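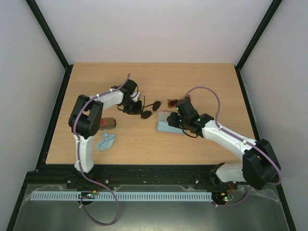 Buying a robot starts with a list of costs. The arm is only one line on it. A pair of arms also needs a table, a rail to bolt them to, cables and small circuit boards. Even the things to practise on, such as two pairs of sunglasses and a glasses case, go on the list.

## A sample budget

- Two Adero arms: £3380
- Table and frame: £1000
- Spare parts for a year: £2000

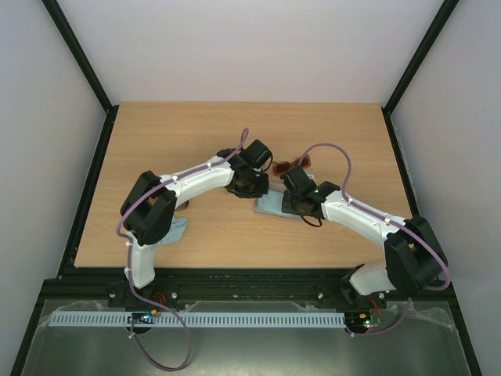

Delivery to Drukcombe takes 21 days, so the order goes in early. Prices are checked with two sellers, Sakora and Sheehan, before any money is spent.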